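Unit 4: Reading a Vendor's Offer
Course handout, October 25, 2024

Read this before you open the offer packet. The packet holds the Skurisley kitchen package as Toren sells it: a two-page product sheet, a price page with the numbers blacked out, and the link to the demo material. We will use it for the next two sessions and again in the written assignment.

What is being sold

Skurisley is offered as a "ready kitchen skill set" for a single arm mounted at a counter. The buyer supplies the arm. Toren supplies the software, a simulated kitchen in which the software was trained and tested, and a support plan billed by the year. The sheet says the package will "handle everyday kitchen tasks out of the box."

Start with that sentence. Underline "handle," "everyday" and "out of the box." The sheet defines none of them. "Handle" could mean picking a spoon off a hook. It could also mean putting it back, or getting it to a person who wants it. A buyer who reads the generous meaning and a vendor who delivers the narrow one can both claim to be right, and the contract page will side with the vendor.

What the demo material can tell you

All of the demo material is simulated. There is nothing wrong with that. Simulation is cheap, it can be repeated, and a bad grasp breaks no dishes. Students in past terms have tended to go one of two ways with it: they wave it off as a cartoon, or they treat it as if someone had filmed a working kitchen. Both will cost you points.

A simulated kitchen is a set of choices. Somebody decided how slippery the counter is, how heavy a spatula is, how a hook gives when it is bumped. The product sheet mentions none of those values. Write to a vendor and ask for them. If the answer is "realistic physics," you have not been given an answer.

Look also at how the room has been stocked. Utensils are hung side by side, with handles up and heads free. Most people's spoons live in a drawer in a heap, or in the sink under a pan. A rail is a fair test of reaching and of telling similar things apart. It says very little about the heap.
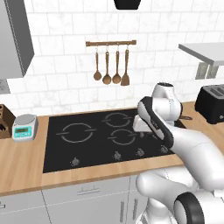

Fig. 1. Simulated test kitchen: arm over the cooktop, utensils on the wall rail.

Work from Fig. 1 when you fill in the claims table. Three of the hanging utensils are spoons, and the spatula at the right end hangs right beside the bowl of its neighbor. I would call that the hardest part of the rail, and I would want to know how often the software goes for the spatula and gets the spoon. Toren's sheet gives one success figure for "utensil retrieval" and does not split it by utensil. An average over easy and hard items is a number you cannot plan with.

Then consider the gripper over the cooktop. A still has no before or after. You cannot tell from it whether the arm is on its way to the rail, coming back from it, or parked. It is holding up a claim about motion with a picture of a position, and the same would be true of a photograph. Ask for full, uncut runs, including the failed ones.

The scale and the toaster deserve a question too. The sheet lists "weighing" among the supported tasks. A scale on the counter shows that a model of a scale was put on the counter. Does the software read a display, or does the simulator pass it the weight directly? The second is far easier, and it will not be available in a real kitchen. The toaster appears nowhere in the task list. Treat it as furniture until told otherwise.

Claims and evidence

For each claim in the packet, write down the following:

The claim, in the vendor's words
What would have to be true for a buyer to be satisfied
The evidence supplied
The evidence missing
Your one question to the vendor

Keep the question short enough to send. "Please provide more information" earns nothing. "On how many real counters has the retrieval skill been run, and who set them up?" earns full credit.

Comparing with the second offer

The packet also holds the Tiwari offer, which is thinner and uglier. It promises fewer tasks, and it includes a page of failures from a trial at Nundbridge, a shared kitchen with worn fittings and bad light. Several of you will prefer Skurisley on first reading. The pages look better and the list is longer. Before you settle on that, set the failure page next to the Skurisley sheet and ask which one would help you decide where to bolt down an arm.

I do not think Tiwari is clearly the better buy. Its support terms are vague, and the trial was run by the seller. You are free to argue for either one, or for buying neither. Buying neither is underused in student papers and common in practice.

Price and support

With the numbers blacked out, read the structure. The Skurisley license renews each January. Updates are included, but "adaptation to customer environment" is charged separately and has no upper limit. Put that line beside "out of the box" and see how the two get along. If every kitchen needs adapting, the adapting is the product and the license is a deposit on it.

Find out also what happens when the buyer stops paying. The sheet is silent on whether the arm keeps the skills it has.

For next session

Bring a completed table with at least four claims, two from each offer. Mark the claim you found most convincing and be ready to defend it while the rest of us pick at it. Late tables are accepted until the start of the following session, at half credit.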